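Trimura Toy Sorting Set: Setting Up the Boxes and the Tray

Sorting is the best part of this set, and getting ready for it takes very little. Clear a table, pull up the boxes, and get the tray good and full!

1. Choose a table you can reach across comfortably. Dark green is a lovely background, and bright toys really pop against it.

2. Line up the three boxes, holes facing up. We like yellow, then blue, then pink, but any order works.

3. Put the tray to the right of the boxes. Swap sides if your sorter is left-handed.

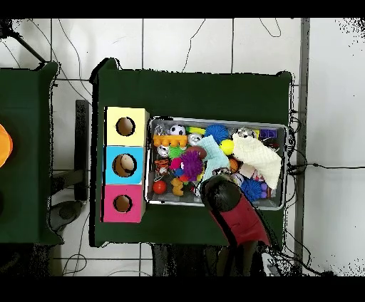 Flornanport, April 30, 2018

4. Fill the tray. Mix everything up: spiky balls next to smooth ones, a rubber duck near a tiger, a little soccer ball wherever it fits. The more jumbled it looks, the more fun the digging gets.

5. Drape a cloth over one end so that a toy or two hides underneath. (An orange ball peeking out is a wonderful first find.)

6. Agree on a rule for each box before anyone starts. Good first rules are "round things," "squashy things," and "everything else."

Note: The holes set the size limit. Try each toy in a hole first, and keep the big ones for the tray-only games in the Urnis booklet.

CAUTION: Small balls and cubes can be a choking hazard. Keep them away from children under three.

Changing the mix

Once the first tray feels easy, bring in things from around the house. Empty drink cans, plastic bottles and sponges all feel so different in the hand, and a textured cloth bunched up at the back makes a great hiding place.

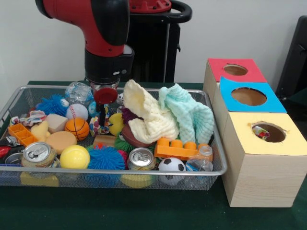

Tray with household items added: cans, bottles, sponges and cloths among the toys.

CAUTION: Check cans for sharp edges around the opening before they go in.

Spare boxes are part no. 3083. For a spare tray, ask for 3970.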